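What I Learned at Kelby, and What I Didn't

I went to the Kelby open day on 13th September with a notebook and a bad attitude, and came home with both. The company makes software that teaches robot arms to handle objects. Once a year it lets the public in to watch, drink the coffee and be told about the future by people who seem to like their jobs. I don't doubt that they do. What I doubt is the part about the future.

The crowd was bigger than I expected. Horațiu Bratu, who ran the talk, told us 144 people had signed up. We were split into groups and walked past four stations. The one everybody wanted was Runlow, the company's name for its block-sorting setup, and our group got 11 minutes with it. I know because I timed them.

Before we were let near the table we got slides. The slides had a kitchen on them, and a hospital corridor, and a warehouse with an arm lifting boxes off a belt. The word "everyday" was used a lot. Then the screen went up, we turned our chairs, and the arm got going on a job any three-year-old would get bored with.

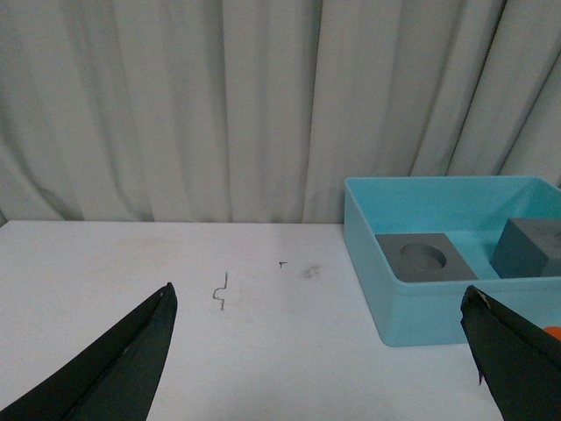
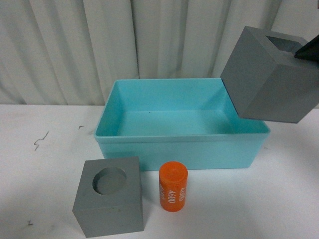
My complaint with demonstrations of this kind has been the same for years, which is that the setting does half the work and gets none of the credit. A real kitchen counter has a cereal box on it, a wet sponge, somebody's keys and a bill. At Kelby the arm had a white tabletop with a plain pale curtain behind it, a turquoise bin, and gray blocks that stood out against that bin like coal on snow. One block had a round hole in the top and another a square one, so even the holes were from a toy catalog. If I wanted to make life easy for a camera, this is close to what I would build. I said so to Mr. Bratu. He agreed with me right away, which was annoying, and said that you start with the easy table and move on to the hard one. I asked when they planned to move. He said that depended.

I have heard "that depended" at a lot of these events. Six or seven years ago I watched an arm at a trade fair fold a towel, one towel, the same towel, while a man with a headset told us about laundry. I went looking for that company before I wrote this and found a web page selling something to do with parking.

To be fair to Kelby, they let us see failures. During our turn the arm dropped a block outside the bin, and no one rushed in to stop it or talked louder to cover the noise. Costel Furtunǎ, the technician at the station, let it try again. When I asked him how often it got things right he said 79 percent over the past week. He didn't round it up to 80, and I liked him for that. A brochure would have said "nearly four out of five" and put it next to a smiling child.

But think about 79 percent for a minute. A dishwasher that cleaned 79 percent of the plates would go back to the store. A mail carrier who got 79 percent of the letters into the right boxes would be looking for other work. We grade these machines on a curve we would never use for anything we had paid for, and I think we do it because the arm looks a little like an arm. When it misses, people in the room go "aww." I heard it at Runlow, from grown adults. Nobody goes "aww" at a parking meter.

There is a second problem, and it's the one that bothers me more. The slides and the table were telling different stories, and no one in the building seemed to feel the gap. I asked Mr. Furtună what he would trust the arm to do by itself, with the lights off and everyone gone home. He thought about it longer than I expected and said, "Blocks." Then he said, "Probably these blocks." I wish he had given the talk.

A woman in my group, who told us she ran a small packing business, asked what a system like this would cost her. She was given a card. She asked whether it could handle bags, soft ones, the kind that slump. She was told that bags were an exciting area. I have her question underlined in my notebook and no answer next to it.

None of this makes the work worthless. Getting a machine to pick up a solid thing and put it down where you meant is hard, and I believe the people doing it when they tell me how hard. Those people should be let loose on the slides. Take out the hospital. Put in the blocks, say 79 percent in large type, and tell me what it was last year so I can see which way it's going. I asked for last year's number too, and was told someone would get back to me.

The tour ended at a table of pens and tote bags. I took a pen. On the way out I passed the Runlow station again, where the next group had settled into the chairs, and the arm was on its 2nd try at something I couldn't see over their heads. Mr. Bratu was at the back with his arms folded, watching it as closely as anyone there.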